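February 23, 2026

Shelf restock, gray metal unit. Green bottles stay at the left on the upper shelf, jars with the white lids near the center. Emiko wants the canisters on the lower shelf all upright before we log the layout.

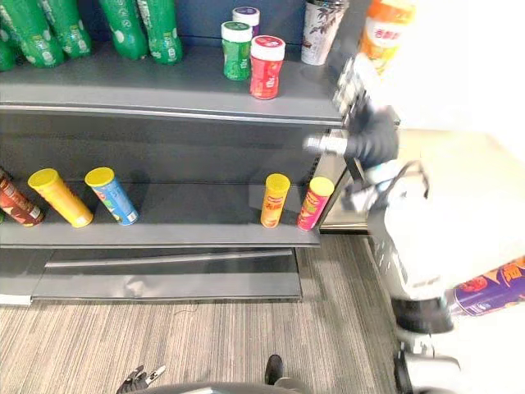

Do we sort the canisters by color or by flavor? By color, until Ragnvald sends the new Griststead list.

Lower shelf is set 185 mm below the upper one on the plan. Holger to check that with a tape. Labels still to print: 14.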